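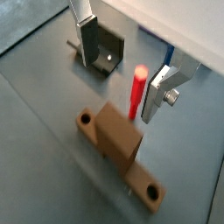

Grurnden Peg Station: data card

Version of April 3, 2023
Maintained by Archana Grewal and Naveen Khurana, Bolton plant

Contents
Wrist camera recordings from one assembly cell where a two-finger gripper handles pegs for fixtures. Each of the 100 recordings covers one attempt, successful or failed. Failed attempts are kept and labeled.

Background
Until October the pegs were set by hand, with 2 operators per shift at the bench. The cell now takes the repeated placing. The operators load trays, check parts, clear jams and decide when a batch is stopped. No jobs were cut, but the work is different – less wrist strain, more waiting and more screen time. Several operators said they miss the pace of the bench. The night shift asked for a stop button they could reach from the tray side, and it was added.

Labels
Operators wrote the labels, during paid hours. Each attempt is marked placed, dropped, missed or stopped by hand. A free text note is optional. Where two people disagreed, both labels are kept.

People and privacy
Recording is off while anyone works inside the cell. No operator names or badge numbers are stored. The data may not be used to measure individual performance – this was agreed with the shift teams before recording started.

Known gaps
Stops by hand are under-reported for the first 10 recordings.
Lighting changes between shifts are not logged.
The Nisbet line uses other pegs and is not covered.

Folders
attempts
labels
notes

Questions go to Archana Grewal. Label corrections go to Naveen Khurana.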